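Stop Tuning the Planner Before You Have Logged the Clock

30 January 2018

Most of the planning failures I am asked to look at are timing failures. The symptom is a path that clips an obstacle, so the team opens the planner configuration and starts turning knobs. Inflation radius goes up. Sampling density goes up. After a week the path is slower, the arm still clips the obstacle now and then, and the configuration file has forty lines of comments in it that contradict each other.

My position is that no planner parameter should be changed until the age of every input to the planner is recorded alongside its output. I mean the age at the moment of use, measured against one clock. The time the message arrived is a different quantity and a much less useful one.

We learned this on Kubiak, our in-house task layer, which sits on top of the Giren motion library. Kubiak asks for a depth image, asks for the joint state, builds a collision map and hands the lot to Giren. Each step was tested and each step passed. The joint state was stamped by the controller and the depth image was stamped by the host on receipt. The gap between the two was roughly 40 milliseconds on a quiet machine and a good deal more when the disk was busy. With the arm at rest this does no harm. With the wrist turning, the whole map is rotated by a small amount about a point nobody intended.

In May we went back through 4000 logged plan requests and replayed them with corrected stamps. Of these, 2397 produced the same plan as before, within tolerance. The rest did not, and we had spent the spring tuning against them.

The usual objection is that a good planner should be robust to small errors in the map. I agree, up to a point. Robustness margin is a budget, and a constant offset in the transform spends it before the sensor noise gets a turn. The second objection is that hardware sync is expensive. It often is, but a shared software clock and an honest stamp at the driver cost a few days of work, and they get most of the benefit. Clilon, the log viewer we use, will plot input age per plan once the field exists. Adding the field took one afternoon.
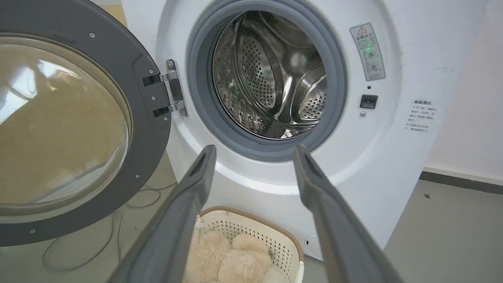 The collision map has a second weakness that bad stamps tend to hide, and it concerns surfaces that do not return depth properly. Once the clock was fixed, the remaining errors had a clear pattern and could be assigned to materials. A front-loading washer is a fair test for this. The drum is polished steel full of small holes, the open door is a convex piece of glass, and both sit next to a gray rubber gasket that reads well. Our map showed the gasket as a clean ring and the door glass as a hole with noise in it. A planner that trusts free space will route a finger straight through that hole. We now mark missing depth inside a known rim as occupied, and we keep that rule in the perception code, where it can be tested against recorded data without running Giren at all.

Had we tuned first, we would have raised the inflation radius until the glass was covered. That also closes off much of the drum opening, and the planner then reports no solution for goals it can reach easily. I have seen that exact report filed as a kinematics bug.

Wilov, the replacement for Kubiak, refuses a plan request if any input lacks a source stamp. It has been unpopular – the first build rejected two of our own drivers. Both were fixed the same day. I would keep the check even if it had taken a month.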